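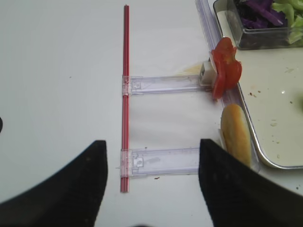 4. First wash and daily care

Do this before first use of the Brunine countertop water filter, and again any time it's been sitting empty more than 2 weeks.

4.1 Take off the lid. Lift out the upper tank, then the cartridge.

4.2 Hand wash tank, lid and spout in warm water, max 126 °F. Mild dish soap. No bleach, no scouring pads.

CAUTION: Not dishwasher safe. Heat warps the tank and the lid wont seat again.

4.3 Soak the cartridge in cold water for 15 minutes. Push it under until the bubbles stop.

4.4 Press cartridge back in, turn right until it clicks. No click, take it out and check the gasket.

4.5 Fill to the MAX line. Let it drain through. Throw out the first two tanks, or use them on plants.

Note: Gray specks in the first tank are carbon dust. Harmless. Still there after the third tank = rinse cartridge again.

4.6 Change the cartridge after 50 gallons. Sooner with hard water. Humer and Sisen cartridges both fit, older Menon ones do not (collar is too wide).

4.7 Reset the counter: hold the button on the lid til the light blinks green.

CAUTION: Cold tap water only. Dont run hot water thru the cartridge, and keep the unit out of direct sun.

Slow flow? See section 6.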